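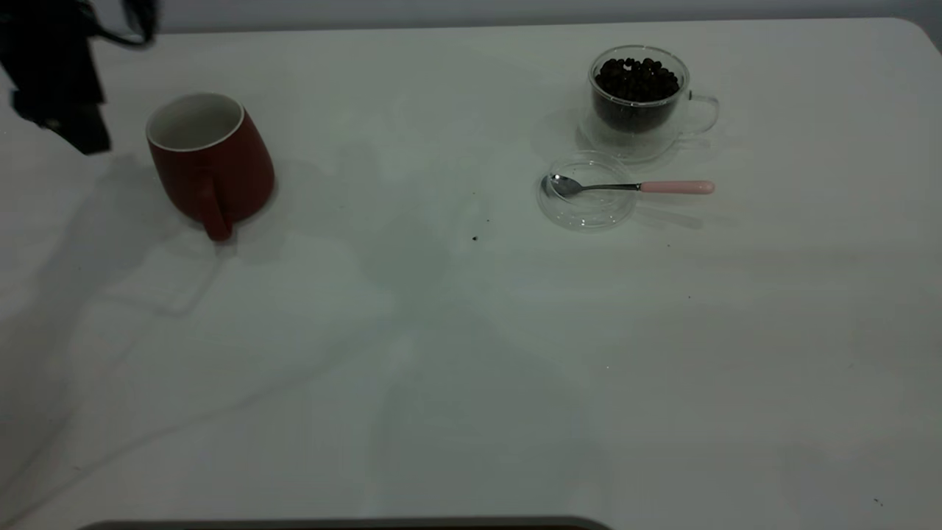

*The coffee table at Nalemel's open day in Tultdale: red mug on the left, beans and a pink-handled spoon on the right, robot arm up in the corner.*

**Tultdale robot shop opens its doors, and I went for the beans**

I'd planned to give the Nalemel open day half an hour on Sunday and then go get lunch. I left at three o'clock with a bag of somebody else's leaflets and no lunch, so that tells you how it went.

If you haven't been out that way, Nalemel has the long low building behind the old Honach feed store, where they work on robot arms for kitchens and small cafes. This was their first time letting the public in. The woman at the door told me they'd handed out 433 tickets (free, but you had to ask for one), and by the time I got there the line for the parking lot was already slow going.

Most of the big stuff was in the front hall, but the thing I kept going back to was the coffee table. I mean that literally — a white table, a mug, a glass cup of dark roasted beans and a teaspoon, plus the arm. The job is to pick up the spoon and move beans from the glass over to the mug. My niece could do it with her eyes shut! For a robot it's a fussy bit of work, according to the engineer running the table. A spoon is thin, it likes to turn in the grip, and clear glass is hard for the cameras to make out. I squinted at that saucer myself for a second before I was sure where it ended.

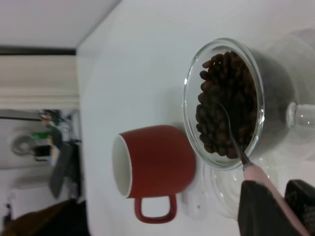 *Gripper fingers closed on the pink handle, spoon in the beans.*

They've been at this one task for 14 weeks, he said, and the current program gets beans into the mug on 93 tries out of a hundred. I asked about the other seven. Mostly it comes up with an empty spoon, and now and then it drops a few on the table. A boy next to me wanted to know if it could make him a hot chocolate. Not yet, but they wrote it down.

What I liked was how close we could stand. There was a strip of tape on the floor and that was it, and you could hear the motors. Each session ran 15 minutes, with time for questions, and people used all of it — one man got into a long back-and-forth over why they don't just buy a scoop. (The answer had to do with using what's already in a person's kitchen drawer. He didn't look convinced.)

The beans came from Niazi, the roaster on the square, who also had a stand outside selling cups poured by regular humans. Good coffee, long line, bring cash.

Nalemel says it wants to do another open day in August, with the coffee table back and a dishwashing station added. Tickets will be at the front desk and at the Niazi counter when they're ready. Go early if you want to park.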